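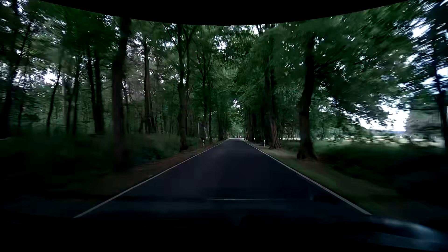 Renting Out Your Place › Getting Started

How to Write Arrival Directions Your Guests Will Follow

You can have the nicest vacation rental in the county, with a claw-foot tub and a view your cousin cried at, and your guests will still form their first opinion of it while parked in a stranger's driveway arguing about which of them was holding the phone.

Good directions fix most of this. I rewrote mine for the cabin at Pernden after a family of five spent an evening at the feed store, and I haven't had a lost guest in two seasons. One did go to the wrong cabin, but he says he knew that.

Before you start

You need a car, a notepad and a person who has never been to your house. I used Mizanur Barua, who has a poor sense of direction and was happy to be paid in lunch.

Step 1. Drive it yourself, from far away

Start where the guests will start, probably the highway exit. Reset the trip meter and write down the reading at each turn. You will find that the turn you have always described as "just past the bridge" is 3 miles past the bridge. Do the drive after dark as well. Half your guests will arrive at 9 p.m. whatever they told you.

Step 2. Pick landmarks that will stay put

Churches, bridges and water towers are good. Cows are bad. So is anything that used to be something else: your guests don't know where the old Kumarasinghe place was, and the people who live there now are tired of being asked.

Step 3. Write one turn per line

Put the direction first, then the road, then the landmark. Mine reads:

Left onto Stakatwood Road at the white church.
Stay on it for 3 miles. You will think you have missed the turn. Keep going.
Right at the mailbox marked 463.
Park on the gravel, beside the woodpile.

That second line has saved me more phone calls than anything else I own. If there is a long dull stretch where people lose their nerve, say so.

Step 4. Tell them what happens if they go too far

Every route needs an "oops" line. Ours is: "If you reach the Grillero gas station, turn around, but buy ice first."

Step 5. Deal with the phone problem

Find out where the signal drops and say so in the directions, above the first turn. Ask guests to save the page or print it. Drop a pin on the actual driveway too — map apps like to put a house at the middle of its lot, and in our case that is a pond.

Step 6. Put the door code at the end

Ours is on the last line, by itself, with a note about which way the handle turns. Change it between guests. Please don't use your house number.

Step 7. Test it

Hand the page to your volunteer, sit in the passenger seat and say nothing. This is harder than it sounds. Mizanur sailed past the church at forty because I had written "small church" and he felt it was medium. I took out "small."

Send the finished version three days before arrival, and again that morning. Keep it to one page, and leave the history of the house for the binder on the kitchen table.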